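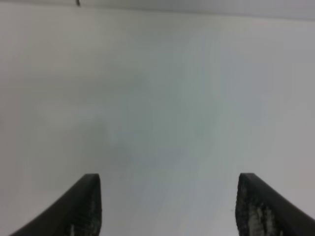 Lesolwood Technical College
Handling Systems, Week 4: The grip that wasn't there
Notes by Apinya Chuensuk, updated 12/08/2026

Welcome back, everyone, and thank you for the thoughtful write-ups on soft stops. I enjoyed reading them (even the very long one). This week we stay with grippers, and we look at a fault that sounds too small to deserve a lecture until you have spent an afternoon chasing it.

The case comes from the Totell packing cell, where a two-finger gripper on an arm was lifting small goods from a light-coloured table and placing them in a carton. In July the cell began sending out cartons with an item missing. The log showed a clean pick every time. According to the controller, the fingers had closed, met something and held it all the way to the carton.

What the controller knew

Remember that our "object held" signal is a guess built from two readings: how far apart the fingers are when they stop, and how hard the motor is working. If the fingers stop early and the motor is pushing, the program decides there is something between them. It's a sensible rule, and on a good day it serves us very well.

At Totell the rule had been loosened to cope with thin bags. The smallest gap accepted as a hold was set at 4 mm. Later on, the finger pads were changed for thicker ones, which left the fingers meeting each other before they reached the old closed position. Pad against pad gave a gap of slightly more than the limit, and the motor was certainly pushing. So an empty grip passed the test, and the arm set off with nothing, as confident as you please.

Nattawut Wiriya found it by doing something I wish we all did more often -- he ran the cell with nothing to pick. Out of 70 empty cycles, the controller reported a hold on 16. The rest came in just under the limit, which tells you how close to the edge the setting was, and why the fault came and went so annoyingly during the first few visits.

The safety side

A missing item is a nuisance, but please think about the person who comes to fix it. The cell had a recovery routine called Brurkis, and when the carton scale disagreed with the log, Brurkis sent the arm back over the table to try again. It did this after a pause of 10 seconds. Someone leaning in to look for the dropped item could easily take that pause for a full stop. The guard door was meant to prevent this, and it did work, but it had been switched to maintenance mode during the fault-finding. Please read that last sentence twice before your next lab. 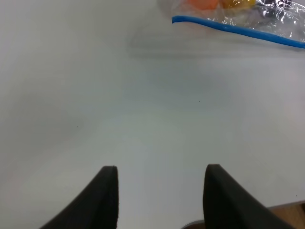 Why not simply raise the smallest accepted gap and leave it there?

A higher limit would reject the empty grips, but it would also reject thin items that really are held, and the arm would then drop or abandon good picks. The limit has to be measured again whenever the pads change, and it works best with a second check, such as a look at the table after the lift.

What was changed

The closed position is now measured fresh at start-up, with the fingers brought together slowly and nothing between them. Changing the pads locks the cell until that has been done. Brurkis no longer restarts by itself: it waits for a reset from outside the guard, and a mismatch on the scale counts as a fault.

Before the lab

Read the Phetsri checklist, particularly the page on stored energy and held loads. Bring a short plan for testing an empty grip on your own bench, including where you will stand and who has the stop button. If you share a bench, agree on that second part out loud, please -- I will be coming past to ask each of you separately. Nattawut will be in the lab for the first half and is happy to go over his test log with anyone who would like to see the raw readings.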